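**Does Romimora have a scene after the credits?**

Niamh Ó Briain

I watched Romimora at home last night and turned it off when the names started rolling. This morning my sister asked what I thought of the part with the lighthouse keeper, and I have no idea what she's talking about. Is there a scene in the middle of the credits, at the very end, or both? I rented the standard version, not the extended one. I'd also like to know if I need it before I start Vimstead, which I have for two more days.
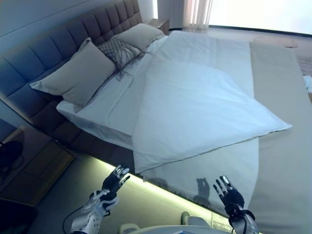 *Plaid cushion between two plain pillows*

I don't mind spoilers for Romimora. Please don't spoil Vimstead.

**Kacper Kubiak**

There are 2. The first comes after the cast list, when the music drops out. It's short and shows the harbor office the next morning, with the ledger missing from the drawer. The second is at the very end, after the song credits, and that's the one with the lighthouse keeper. He reads a letter and says one line.

Some rental copies shrink the picture when the credits begin and start offering you another movie. If yours does that, pick the option to keep watching or you'll lose the second scene.

You should see the harbor one before Vimstead. The ledger comes up in the first ten minutes and they don't explain it again. The letter doesn't matter until Clondia, the third movie, which comes out in March.

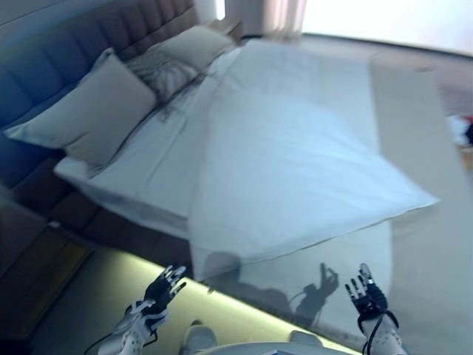
Kacper is right about the order, but I'd say the letter matters for Vimstead too. The name on the envelope is Jakubowski, and if you haven't seen it you won't know why people react when that name is spoken at dinner. The extended version has the same two scenes, so there's no need to rent it again for those. It only adds the ferry argument and a longer opening.

**bluecouch400**

i thought there was only one. i saw it in the theater and they put the lights on early so maybe thats why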